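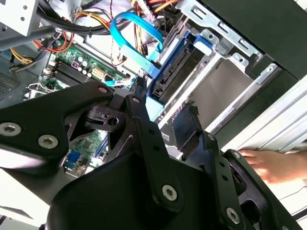 An open desktop tower, with the memory slots on the left and a hand on the metal frame at right.

Brollgate repair scheme promises longer life for old office PCs, but the sums are missing
2022-03-27
By Delia Paredes

Old desktop computers that would have gone for scrap are to be opened up, checked and passed on to households in Brollgate under a scheme launched this month by the refurbishing firm Treruvo.

The firm says the first batch of 40 towers has come from local offices that were replacing their equipment. Each will be stripped of its old drive, cleaned, tested and given more memory where the board will take it. The finished machines are meant to go out in May.

It sounds sensible, and there is plenty to like in keeping a working computer out of a skip. Whether it adds up is harder to say. Treruvo has not published what it costs to refurbish a single tower, nor how many of the 40 it expects to get running. Asked twice for a figure, the firm's project lead, Kanokwan Duangkaew, said it was "too early to be pinned down".

"Most of these cases are easy to work in," she said. "The side comes off, you can see the board and the slots, and you know fairly quickly what you have got."

Knowing what you have got is one thing. Finding parts for it is another. Sheyla Usuga ran a repair counter in Srisuk Arcade for seven years before closing it, and she has heard promises of this kind before.

"Memory for an older board can cost more than people think, and you may have to go through a pile of second-hand sticks to find a pair that will run together," she said. "Then there is the power supply. If that is tired, you have given somebody a box that cuts out in the middle of their homework."

She also wondered who would answer the phone when that happened. Treruvo is offering three months of cover on each machine, after which owners will have to pay for repairs. The leaflet handed out at the launch calls this "full peace of mind" — a generous way to describe a guarantee that will run out before the end of the summer holidays.

Running costs get no mention in the leaflet either. An old office tower can use a good deal more electricity than a small modern laptop, and the families the scheme is aimed at are the ones watching their meters.

There is also the matter of what was on the drives. Treruvo says all of them will be wiped or destroyed, and that the offices will get a certificate. It would not say who issues the certificate or whether anyone outside the firm checks the work.

Thitima Jaidee has put her name down for a computer for her two sons, who share a phone for schoolwork. She was not much bothered by the small print.

"If it turns on and they can type on it, that will do me," she said. "I would like to know what happens when it breaks, though."

Applications are open at the Treruvo workshop until five machines are left, when the rest will be held back as spares. Applicants need proof of address. Screens and keyboards are not included.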